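Getting the house ready for a live music night

We have put on small gigs at home in Zeldale for six winters now, mostly one singer or a duo, with people we know sitting on whatever we own. These notes cover the house side of it. Booking the act is a separate job.

Clear the room the evening before. Rugs can stay down, as a bare floor makes a small room sound harsh. Heavy curtains help for the same reason, so draw them even if it is still light. Take glass-fronted pictures off the wall behind the performer, or at least press a bit of putty behind the bottom corners. A bass note will find a loose frame and you will hear it through every quiet song.

Put the performer in front of the longest wall if the room allows. Zerrin Ersoy played for us in November from the bay window and the people at the far end of the sofa saw her elbow all night. The following month Martti Kokkonen stood by the bookcase and it was much better.
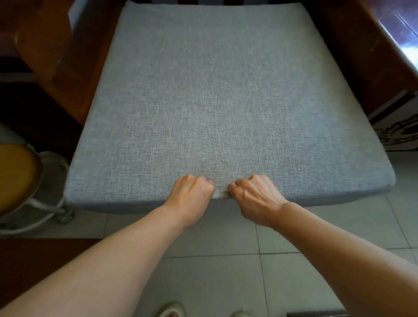
Two hours of music is a long sit, and kitchen chairs are the first thing guests complain about. Put a pad on every one. Thick cushions are best, and before people arrive it is worth going along the front edge of each with both hands, pinching the cover where it has bunched at the seam and working the fold out sideways. A plain linen-look weave in blue-grey goes with almost any wooden chair. If the pads slide, a square of rubber matting underneath will hold them.

Run one extension lead for the music and keep the kettle off it. Tape the cable flat along the skirting and across doorways with cloth tape. Brown parcel tape leaves a sticky line that white spirit will shift from tiles, but try it on a hidden corner of varnish first.

For drinks, use tumblers. Stemmed glasses get kicked over in the dark. Fill a washing-up bowl with warm soapy water before the first set and let people drop their empties in at the interval — it saves a good half hour later.

Switch the fridge to its quiet setting if it has one. Ours hums in B flat, according to Forough Hashemi, who had to retune.

Tell next door. We put a note through with the finish time, and we stick to it.

Coats go on the bed upstairs, wet umbrellas in the bath.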